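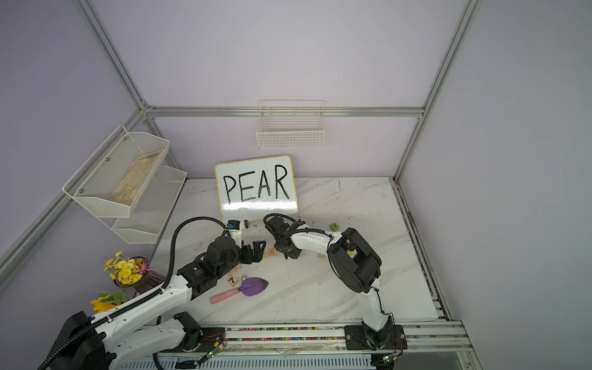 Week 3 notes: goal reading, block picking, two arms on one table

July
Posted by the lab instructor, Umevside robotics course

Hurried version, will clean up later. Slides have the math, these are the bits I said out loud and didn't write down.

1. The task

Goal is a word on a whiteboard. Stack has to read the word, find the letters it needs, ignore everything else, put the letters in order. Four parts: reader, detector, planner, arm control. Each one is its own process, they talk over the Arnach message bus. If you skipped the bus setup in week 1 go do it now, nothing below works without it.

Word for this round is PEAR. Don't hard code it. Last section's code had "PEAR" as a string in two places and then the word changes and you get zero for the reader.

2. Reader

Crop to the board first. The yellow border helps, threshold on it, take the biggest quad, warp to a flat rectangle. Then run the text model on the crop only.

Old marker is a problem. Smudges under the letters come through as faint strokes, and the reader will sometimes hand you an extra I or turn the P into an R. Fix = contrast cut before the model, then vote over 6 frames. Same answer in all 6 or you don't publish. Do not publish a half read word, the planner will happily start on it.

Arms block the view! Check the arm mask before you trust a crop. If a gripper overlaps the board quad, skip the frame.

3. Detector

Outputs: letter, color (optional), center, yaw, confidence. Table frame, meters. NOT camera frame. Every term somebody sends camera frame and the arm goes for the wall.

Things to watch:
- digits count as blocks. A 7 is a valid detection and never a valid pick for a word goal. Keep it in the list anyway, planner needs it as an obstacle
- N and Z are the same shape a quarter turn apart, so yaw matters. Use the serif or the outline, or return both with split confidence
- the table has gray veins. Gray veins look like edges. Train set has 4,000 crops and almost none of them have a vein right under a block, so augment
- the toy trowel is clutter. It has a cylindrical handle and the edge based detectors love it. Label it "other" and move on

Retrain takes a while, start it before lunch.

4. Planner
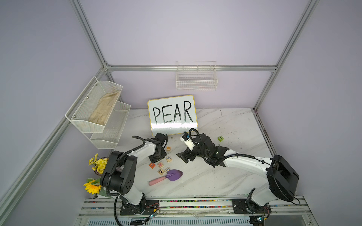 Needed set minus seen set. Do this before anything moves. If a letter is missing the planner reports it and waits, it doesn't swap in something close. An F is not an E. I will test this one specifically, with both on the table.

State is just a dict, letter to slot, plus a list of free blocks. Spelling left to right, slot 0 first. Repeats (APPLE etc) need a count, so don't use a set for the goal. That's the most common bug in the homework by far.

Assigning arms: split the table down the middle, left arm gets left blocks, right arm gets right blocks. Anything within the shared strip needs the lock. Lock is one token on the bus. Ask, get it, move, leave the strip, give it back. If you crash holding it you get to restart everything, so put the release in a finally block.

Simple version first: only one arm moves at a time. Slow but it runs. Then overlap.

5. Control

Landry driver takes joint targets, 132 is the error code for following error (arm is too far from where you told it to be). Usual causes, in order:
- target jumped, you skipped the interpolator
- two nodes sending to the same arm
- cable sleeve is tugging at the wrist, check your wrist roll limits in the config

Approach from strait above, stop, descend, close, lift. Keep the grippers apart, collision check is on the full gripper hull incl. the camera module. The stock Olau model leaves the camera out, use the one in the course repo.

Also: the flowers are not in the collision map. Add a keep-out box at the left edge.

6. For next time

Send in: config, bus log, one planner trace where a letter is missing. Logs over a page get trimmed by you, please. Lab opens at 9 on Tuesday, sign up for a slot, and run the replay tool beforehand so you don't burn the slot on import errors.

Open question from class, does the reader need to re-read the board mid task? Yes if the goal can change. Publish rate can be low, planner should diff the new word agaisnt the old one and keep slots that still match.

Related notes
Week 1: bus setup and first messages
Week 2: camera to table calibration
Week 4: recovering from a dropped block
Homework 2: multiset goals

Umevside robotics course | Contact the lab desk | Copyright Umevside | Back to top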